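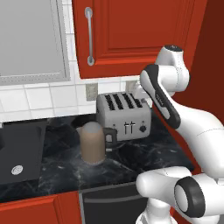
Figure 1. Rendered kitchen with a red upper cabinet, a gray window and white tile.

Does a Hull Shape Save Fuel? Testing a Claim About Small Electric Boats

Miroslava Čierny, Costel Kadrić, Silvia Hubáček
Supervisor: Lærke Kárason
Submitted Saturday, September 10, 2022

1. Why we picked this

The Holub is a small electric day boat that can be rented by the hour on the lake at Bistham. The rental brochure says its stepped hull "cuts battery use dramatically at all speeds." We did not believe "dramatically," and we did not much believe "at all speeds" either. Steps in a hull are there to let air under the boat once it is planing. A rental boat with a small motor and a family on board does not plane. It pushes water out of the way like everything else at the dock.

So our question was simple. At the speeds people really use on this lake, does the Holub use less battery than an ordinary flat-bottomed boat with the same motor?

2. What we used

Flellbridge Boat Rental lent us one Holub and one older flat-bottomed boat for two mornings. Both had the same model of motor and the same size battery. The flat boat is a little shorter and a little heavier, and we come back to that in section 5, where it causes trouble.

Power was read from a Fluvent meter clipped into the battery cable. Speed came from a phone. We know a phone is not a great speed log, and Costel argued for borrowing a proper one, but there was none to borrow.

The course was a straight 400 meters between two buoys. Each run was done in both directions to take out some of the wind. We tried to keep the load the same by putting the same two people in the boat each time, plus 40 kilograms of sand in bags.

3. What we did

We planned 17 paired runs and finished 12. The rest were lost to wind on the second morning, when the chop got high enough that holding a straight line was hopeless. We threw out the runs from that hour before looking at the power numbers. We mention the order because it would have been easy to do it the other way around and keep the ones we liked.

Each run was at one of three throttle settings: slow, medium and full. The driver could see the speed but not the meter. Silvia wrote down the meter readings from the back seat and did not call them out.

4. What we found

At slow throttle we could not tell the boats apart. Whichever one was ahead on one run was behind on the next, and the gap between them was smaller than the gap between two runs of the same boat.

At medium throttle the Holub did slightly worse. We are not confident in this. It could be real, because the edges of the steps make extra drag when they are fully under water, but it could also be the breeze.

At full throttle the Holub used less battery for the same distance. The difference showed up in every pair we kept. Neither boat got up on plane, so the steps are a poor explanation. The Holub is longer, and a longer hull has an easier time near its top speed. That alone might cover it.

5. Problems

The biggest one is the length. A fair test needs two hulls that match in everything except the steps, and we had two boats that happened to be at the same dock. Vendula Slanina at the rental office told us there was once a plain version of the Holub, but she did not know where one could be found.

The flat boat also had some weed on its bottom. We scrubbed off what we could reach from the dock. Anything further under stayed there, and it would have made the flat boat look worse.

Finally, two mornings is not much. A calm week would have been better.

6. Where this leaves the claim

"At all speeds" is not supported by our runs. "Dramatically" is not supported at any of them. There was a saving at full throttle, where renters are asked not to go anyway on account of the wake rules, and we cannot say that the steps caused it.

Lærke pointed out that failing to find a difference at slow throttle is weaker than showing there is none. She is right, and a small saving could be hiding in our noise. A saving that small would still not be the one in the brochure.

7. Next

We have asked to use the school towing tank in December with two scale models of equal length, one stepped and one plain. Miroslava will build the plain one first. If the tank is not free, we will repeat the lake runs with a real speed log and a clean hull.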